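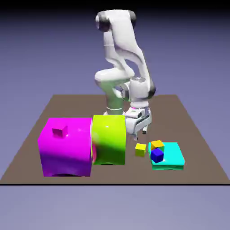 Weißer Arm, braune Platte, viel Lavendel.

1/ Unsere Hausverwaltung Krawczyk will, dass wir alle auf »smarte« Heizkörperthermostate umsteigen. Modell Kastileo, 32 Stück im Haus. Ersparnis laut Aushang: »bis zu«. Bis zu was, steht auf der Rückseite. Die klebt an der Wand.

2/ Hab den Aushang abgemacht. Bis zu 400 Euro im Jahr. Pro Wohnung? Fürs ganze Haus? Keine Fußnote, kein Rechenweg, nur eine Zimmerpflanze neben einer Tasse.

3/ Meine letzte Heizkostenabrechnung liegt deutlich darunter. Ich müsste also Geld rausbekommen, wenn ich weiter heize. Klingt gut, nehme ich.

4/ Kosten für Geräte und Einbau: 2.426 Euro, »umlagefähig nach Prüfung«. Wer prüft? Hab im Büro angerufen. Herr Duda prüft. Herr Duda ist bis April nicht zu erreichen.

5/ Kacper Duda hat übrigens auch den Aushang unterschrieben.

6/ Ja, ich weiß, Absenken in der Nacht kann was bringen. Mache ich seit Jahren. Man dreht am Knopf. Im Bad auf 2, im Schlafzimmer auf Sternchen. Dafür brauche ich kein Konto mit Passwort.

7/ Frage in die Runde: Hat jemand die Dinger länger als einen Winter drin? Wie oft Batterien? Und was macht das Ventil, wenn die Batterie im Januar leer ist, auf oder zu?

8/ Nachtrag, weil gefragt wurde: Widerspruchsfrist 14 Tage, steht ganz klein unter der Pflanze. Frau Grabowska aus dem Hinterhaus sammelt Unterschriften, ich hab schon. Den Rechenweg fordere ich morgen schriftlich an. Antwort kommt dann hier rein, falls eine kommt.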